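Ultside Motion Suite
Planning and perception software for tabletop manipulation

Overview

Ultside Motion Suite is a software package for laboratories and integrators that operate arms over a fixed work surface. It combines object detection, contact planning and low-level control in a single installation, and it is supplied with drivers for the Morin controller series. Support for other controllers is available on request.

Included modules

Lurnska Perception: color and shape detection from one fixed camera
Lurnska Planner: push, slide and reach planning with collision checking
Timdale Console: operator interface, command entry and run logs

System requirements

Linux workstation with 52 GB of free disk space
Wired network connection to the arm controller
Calibrated camera with a full view of the work surface

Licensing

Licenses are issued per arm and include updates for one year. The control loop runs at 40 Hz in the standard edition. The installer contains 223 preset commands, which may be edited or removed by the site administrator. Academic institutions should request a quotation under part number 767.

Push planning

The Lurnska Planner treats each push as a short straight segment and checks the full length of the tool against neighboring objects before motion begins. Clearance is set by the user for each object class. A rod tool standing close to a red star at the end of a row calls for a smaller value than an approach to the red cylinder, which has open board on every side. Settings are saved with the workspace file and can be copied to another station.
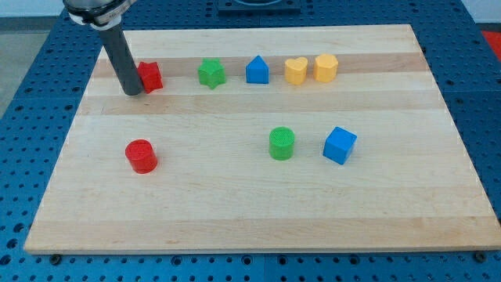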